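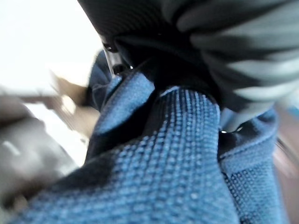

Laundry notes, Harju room
Sunday, started after lunch

Carrying on from the last entry on the small mixed load. Same aim as before: find a way of doing the knits, the whites and the dark things in the front loader without the knits growing at the hem or the whites going grey. The Nundenex care sheet still has a gap where the wash instructions should be, and I would like to fill it this month.

Sorted on the bench first. Whites and patterned whites in one heap, darks in another, blue knit on its own. The blue knit is the textured one with the little raised bumps. It behaves differently from the flat knits in nearly everything — holds more water, takes longer to dry, and catches on anything rough. Went over it with my fingertips before weighing and found a pulled loop near the side seam. Eased it back through to the wrong side with a blunt needle. Marked the spot with a bit of white cotton so I can find it afterwards and see whether it has come out again.

Dry weight of the full load, all heaps together, 1,553 g on the Koder scale. The scale had been left on ounces again. Please put it back to grams when you finish with it.

Pockets and cuffs checked. One tissue, caught in time. Zips closed. The drawstring on the dark trousers was knotted at both ends already, so I left it.

Detergent was the Dranaletti liquid, the unscented one, at the half dose I used last time. The full dose left a slippery feel on the flat knits that took two extra rinses to shift and I don't want to go back to it. The powder is still on the shelf with its lid off. It has gone hard along one side. I broke up what I could with a spoon and put the lid on, but I would not use it for anything in this series.

Before loading I wiped the rubber seal all the way round, including inside the fold at the bottom where the fluff sits. There was a fair bit of grey lint and a hairgrip. The lint matters for the whites more than people think. Last month's grey smears on the pillowcase were in a curve that matched the seal, and I had put them down to dye until I looked at the shape of them.

Order of loading: darks first on one run, then whites on the next, with the knit going in on its own last. I tried the knit in with the darks a while ago and it came out with black fluff down in all the hollows, which had to be picked out with tape. Took most of an evening. 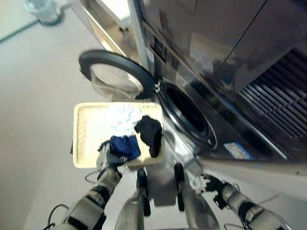

Does the blue knit need a net bag if it is going in by itself?

It is better with one, even alone, because the loops can catch on the holes in the drum during the spin. Use the large bag, lay the knit in it folded once, and close the zip under its flap. The small bag is too tight and leaves creases that stay in after drying.

Darks run. Cool wash, medium spin, no prewash. Turned everything inside out. The navy gave up a little colour in the first water, as it did last time, and I expect that to carry on for a couple more washes. I put a scrap of undyed cotton in with it as a check and it came out very slightly blue, paler than the scrap from the previous wash. Both scraps are pinned to the card in the drawer. Write the run on the back in pencil. The ink one has bled and I can't now read what it says.

Charcoal pieces were fine. No change I could see in the colour. Shook them out hard and hung them by the waist end. They had twisted round each other in the spin and one sleeve was pushed right inside the next one, so undo them while they're still damp. Left to dry like that they crease at the elbow and it doesn't iron out.

Whites run. Warm wash, full spin. The white with the light blue pattern went in with the plain whites. I had been keeping it apart out of caution, but I soaked a corner in a cup for an hour beforehand with a white cloth pressed against it and nothing came off. It can stay with the whites from now on. I'll change that on the sheet.

One thing went wrong here. I set the programme, walked off, and came back to find it hadn't started. The door had not caught. It closes with a soft click that is easy to take for the proper one; there is a second, firmer click a moment after if you lean on it. Opened it, pushed the cloth further in, shut it again with the flat of the hand, and it ran. Lost twenty-five minutes, so the knit was later than planned and I have not got a drying time for it.

Water for the hand soak, written down here so it stops moving about between entries: 2,000 ml in the white bowl, cool, detergent stirred in before the cloth goes in. I had been filling to the line inside the bowl and assuming it was the same every time. Measured it with the jug and the line is well short of that. Ignore the line.

Water meter on the wall read 3,334 at the end of the whites run. I forgot to read it at the start, so the number is only any use as the starting point for next time.

Knit run. Cool wash, gentle, lowest spin, large net bag. Came out heavy. Did not lift it by the shoulders. I slid both hands under, bag and all, carried it to the bench, then unzipped it there and rolled it in a dry towel. Pressed along the roll, opened it, moved it to a second towel and did the same again. It gave up much more water into the second towel than I expected. Flat on the mesh rack now, patted to shape, with the hem lined up against the tape on the rack edge.

Hem width when laid out was the same as before washing, measured wet. I'm not going to put too much weight on that. The time before last it also matched when wet and then grew as it dried, mostly overnight, and mostly on the side nearest the radiator. Radiator is off this time and I have turned the rack so the hem runs along the window side.
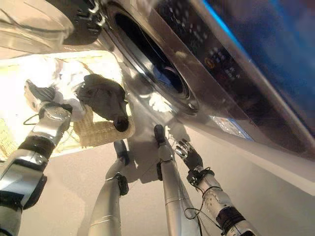 How long can the finished washing be left before it has to be hung up?

Half an hour is the limit for the whites and the darks. After that the folds set and the cottons start to smell stale, and a second rinse doesn't always clear it. Knits should come out as soon as the drum stops and go straight into a towel.

Things to sort out in the room, in no order.

The woven carriers want lining. The weave is smooth enough on the outside but there are cane ends inside that have worked loose, and I found a thread of dark wool on one of them which must have come off something. An old pillowcase tucked over the rim would do it. Don't put the blue knit in one unlined. I trimmed the worst ends with the side cutters and rubbed them down, and will do the rest when they are empty.

Damp things should not be left standing in them either. One of them has a mark on the base already.

Pegs: we have 4 good ones left with the soft pads. The others leave a dent. For the time being the soft ones are for the patterned white and the dark trousers, and anything else can go over the rail without pegs.

The detergent drawer was not rinsed after the last person's run and had a plug of blue softener in the middle section. No softener in anything for this series, please. I took the drawer right out, washed it under the tap with an old toothbrush and left it to drip on the draining board. It goes back in with the front edge slightly raised, otherwise it sticks halfway.

Leave the door of the machine ajar between runs. It had been shut since the previous session and smelt of pond when I opened it.

Also cleaned the filter while I was down there. Two coins and a wad of something that had once been a receipt. Have a tray ready before you undo it, as more water comes out than the little hose suggests.

Before the next run: look at the white cotton marker on the knit and note whether the pulled loop has stayed in. Measure the hem dry, in three places, at the two seams and the middle. Weigh the whites again once they have been off the rail for a full day. If the hem has held, I'll write up the gentle wash for the Nundenex sheet with the towel step included, and drop the hand wash to a second choice.

If it has grown, the next thing to try is the same wash with the knit tacked loosely along the hem. I have done this with ribbed cuffs and it worked on those, with a long running stitch in a pale thread, pulled out after drying. Thread is in the tin with the needles. The pale one is nearly finished, so get another reel.

Rack is not to be moved until I've measured. Window on the catch, light off at half past six.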